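Winch and launch point — monthly check, April
Checked by: Jitendra Bhatt
Seen by: Svend Lauritsen

1. Cable, drum A. Walked out and looked over full length. One splice redone near the chute end. OK.

2. Cable, drum B. Broken strands found in 2 places. Cut and joined. Will need replacing before the summer course — Lionel Gosling to get a price from Skano.

3. Weak links. Box sorted by colour. Two blue ones had stretched holes and went in the bin. Spares low.

4. Guillotine. Fired on test, both drums. Clean cut each time. OK.

5. Parachutes and strops. Drum B strop is worn at the shackle. Usable for now, look again next month.

6. Fire extinguishers. Winch cab in date. The one in the launch van is not. Swapped for the spare from the hangar.

7. Signalling lights. Lamp works from the van and can be read at the winch. Cable to the battery is loose, taped up. Not a proper repair.

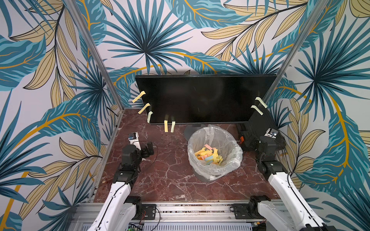
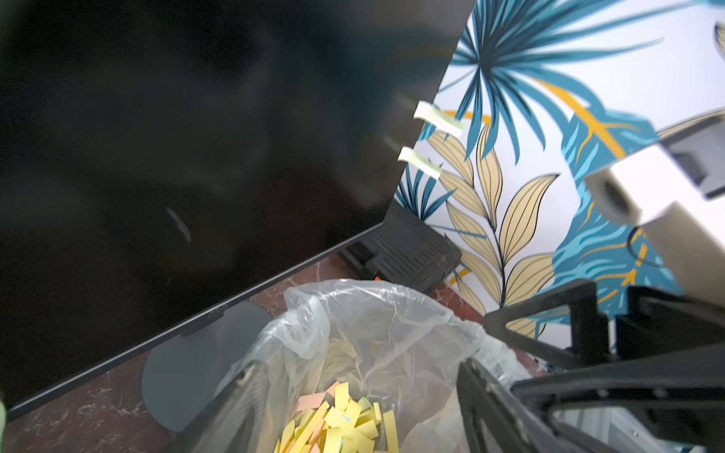
Sticky notes on the edges of the monitor.

8. Radios. Base set and both handhelds tested from the far end of runway 14. Handheld 2 drops out when turned down low.

9. Windsock. Faded and torn at the tail. Kolbrún Ketilsson has a new one on order.

10. Retrieve vehicle. Tyres fair, beacon working. Horn not working — to be fixed before it goes out again.

11. First aid kit. Eye wash out of date, plasters nearly gone. Restocked the plasters only.

12. Tow-out gear. Landier wing dolly has a soft tyre, pumped up. Tail dolly pin missing its clip.

Launches since last check: 351. Oil and filter were changed on the winch at 100.

Open items: 2, 5, 7, 8, 9, 10, 11 (eye wash), 12 (clip).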